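Budget cellule robotisée pour démontage de PC : est-ce qu'on se fait balader ?

173 vues · 7 réponses · 2 partages

tournevis_plat
Bonjour à tous. Petite boîte de reconditionnement, on traite des tours de bureau en fin de leasing. La direction s'est mis en tête d'acheter une cellule robotisée pour sortir disques, barrettes et processeurs. Deux devis sur la table, un de Nonedley et un de Civeck. Celui de Civeck est à 47 000 euros, bras, pince et caméra compris, mais « hors outillage spécifique ». Et moi c'est justement « l'outillage spécifique » qui me fait tousser. Quelqu'un a déjà chiffré ça pour de vrai ? Je dois rendre un avis mardi.

mbrochard
Hors outillage spécifique = tout ce qui fait que ça marche. Chez nous (autre métier, petites pièces moulées) la ligne outillage a fini plus grosse que la ligne robot. Demande-leur le prix des gabarits, le prix d'un changement de modèle et le tarif journée du gars qui vient reprendre les points. S'ils répondent « à voir ensemble », tu as ta réponse.

Esko Laitinen
Je ne suis pas d'accord avec le ton général. On a monté un banc d'essai à Inulholm au mois de mai, sur une table rainurée alu, avec des supports imprimés en 3D faits maison. Le plastique ne coûte presque rien et on refait un plateau dans la nuit. Les gens qui crient à la ruine ont souvent commandé de l'usiné sans se poser la question. 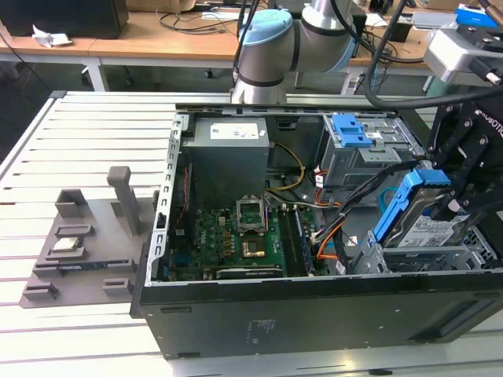 Tour couchée, capot retiré, la pince sur un disque 2,5 pouces dans son berceau bleu. À gauche, le plateau imprimé avec un processeur et une barrette.

La pince et le disque, c'est le plus simple. Les berceaux plastiques se prennent bien. Pour la RAM il faut être plus patient, mais ce n'est pas ça qui plombe un budget.

tournevis_plat
Merci, c'est concret au moins. Mais je vois une seule tour, déjà ouverte et couchée. Qui enlève le capot ? Parce que chez nous c'est la moitié du boulot, avec les vis foirées, les cadenas, les étiquettes d'inventaire collées en travers. Si je garde un opérateur pour préparer chaque machine, il a le temps de tirer le disque lui-même.

Esko Laitinen
Capot à la main, oui. Et on pose la tour à la main. Je n'ai jamais prétendu le contraire.

mbrochard
Voilà. Donc on paie 47 000 pour le bout que le stagiaire fait sans y penser. Et regarde les nappes SATA orange et noires qui se baladent du côté des baies : d'une tour à l'autre elles ne seront jamais au même endroit. Sur une pièce moulée, ma pièce est toujours pareille. Un PC qui a passé des années sous un bureau, beaucoup moins.

Leena Kauppinen
Je fais les achats pour un atelier du même genre, donc je parle tableur et pas robotique. Ce que je mettrais dans le dossier, dans l'ordre où ça m'a coûté :
- la pince : doigts d'usure, délai de livraison, une de rechange ou pas
- les câbles, ceux qui passent par-dessus le bras, ils travaillent tout le temps et ça se remplace
- la vision, avec la licence à l'année (chez Nieminen elle n'était même pas dans le devis, on l'a découverte à la facture)
- la mise en sécurité, enceinte ou scrutateur, analyse de risque faite par quelqu'un qui signe
- la formation, pour deux personnes au minimum, sinon tout s'arrête aux congés

Sur le gabarit imprimé je suis d'accord avec Esko pour un essai. En production, je veux savoir combien de temps ça tient. Esko, tu as un chiffre ?

Esko Laitinen
Pas de chiffre sérieux. On n'a pas assez tourné.

mbrochard
Ah.

Esko Laitinen
Un banc d'essai sert à ça, désolé. Mon conseil pour l'OP : n'achète pas la cellule, loue un bras quelques mois et prends un seul modèle de tour, celui que tu reçois le plus. Si le temps de cycle est mauvais sur ton meilleur cas, tu arrêtes là et tu as perdu un loyer.

tournevis_plat
La location, Civeck ne la propose pas, j'ai demandé ce matin. Nonedley oui, mais avec engagement et je n'ai pas encore lu les petites lignes. Je pense rendre un avis défavorable à l'achat, et favorable à un essai sur un modèle, avec les postes de Leena chiffrés noir sur blanc par les deux fournisseurs. Le patron va faire la tête, il avait déjà prévu l'emplacement.

Leena Kauppinen
Demande aussi une démo avec TES machines. Pas les leurs, des tiennes, poussière comprise. Tu en emmènes 7 dans le coffre, tu les choisis toi-même et tu chronomètres à partir du moment où la tour est posée par terre, capot fermé. J'ai vu un commercial changer de sujet très vite là-dessus.

mbrochard
+1 pour la démo. Et tu nous diras pour les petites lignes de la location, ça m'intéresse, je parie sur les frais de retour.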